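Household tips: packing toiletries by machine

Clearing a bathroom shelf into a box is a fair test for a household robot. The items are light, the shapes differ and some of them bend. For anyone trying it at home or in a small workshop, these settings come from bench work at Jonmont.

Use an open box with stiff walls and fix it to the table with a loop of tape underneath. Put bottles in first. Grip them low and tip the round end in ahead of the fingers.
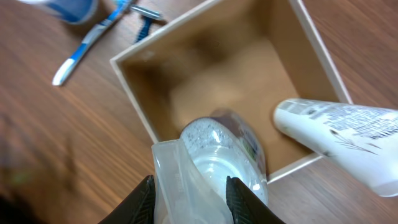 Close the fingers at 100 mm per second in free air and drop to a quarter of that near the rim. A full bottle of 200 ml will take a firm grip. A half-used one will flex, and the pads lose it when the wall springs back. Tighten caps by hand beforehand.

Razors and toothbrushes lie flat and are slow to pick up. Rest the handle on a folded flannel so that the fingers can get under it. Tubes should go in late, standing against a wall of the box with the crimped end up - they come out again more easily that way.

Over 213 picks the Zutorar arm needed a hand mostly with thin handles. Marisol Cervantes repeated the job at Pryor with softer pads and lost fewer bottles, but the tubes were no better.
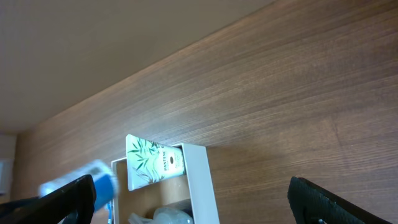 Is a machine worth using for this job yet?

For one bathroom shelf, a person is still quicker and needs no setting up. A workshop filling roughly 600 identical boxes could make a case for it, provided the items always arrive facing the same way.

Wipe the pads with a damp cloth after each session and let them dry before the next.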